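About Us

Hi, and welcome to Skimham Stays! I'm the person who answers the emails, changes the light bulbs and argues with the boiler, so if you've booked with us before, we've probably talked already.

I started renting out furnished apartments by accident. My aunt left me a two-bedroom place on Kuipers Street, I couldn't bring myself to sell it, and a nurse on a short hospital contract needed somewhere to live until April. She stayed through the summer. Then a friend of hers called, and then a friend of that friend (nurses talk, it's great), and before I knew it I was looking at the apartment downstairs.

These days we look after 27 apartments in Skimham, most of them in the old Mereck building by the river and the rest scattered within walking distance of the station. They're for people who need a real home for a month or three. We get traveling nurses, families whose kitchens are being ripped out, folks who've taken a new job and haven't sold the old house yet. We don't do weekend parties. Sorry! There are good hotels for that and I'm happy to point you to one.

I furnish every place myself, and I have opinions. I like a sofa you can nap on. I like a coffee table that can take a dinner plate, a laptop and somebody's feet, and I'm a sucker for stone ones, the more veins the better. Stone weighs a ton and my back complains every time we move one, but it wipes clean and it makes a plain room look like somebody cared.

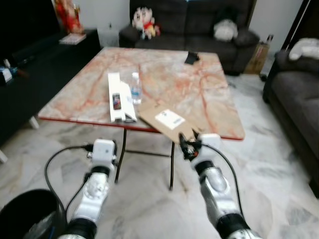 3 min read

The kitchens get the same treatment. You'll find sharp knives, a decent frying pan, a colander and more than two mugs, because I once rented a place for a whole month with exactly two mugs and I'm still mad about it. Sheets are cotton. Every bedroom has blackout curtains, which the night-shift people asked for and everybody else turned out to love.

Rent covers heat, water, internet and a cleaning every other week. The deposit is $200 and you get it back within a week of moving out. Pets are welcome for a flat $100, and I will want to meet them (that part is for me).

A few things we're still working on. The elevator at Mereck is slow and a bit moody, so ask me for a low floor if stairs are a problem. Parking on Kuipers Street fills up by 6 p.m. And the Itus Court apartments, our newest, are still waiting on proper bike storage. The landlord keeps promising, I keep calling.

Check-in is any time after 3 p.m. and I try to be there in person with the keys. If your train is late, just text. I live five minutes away and I'm usually up.

Come see a place before you book if you can, or ask me for a video walk-through. I talk too much on those, but you'll know where the outlets are!

Recent from our blog
- Moving in with a cat: what to pack first
- Where to get groceries near Itus Court
- Mereck building laundry room, new hours
- Short leases explained in plain English

Contact: Skimham Stays, 632 Kuipers Street, Skimham | © Skimham Stays. All rights reserved. | Back to top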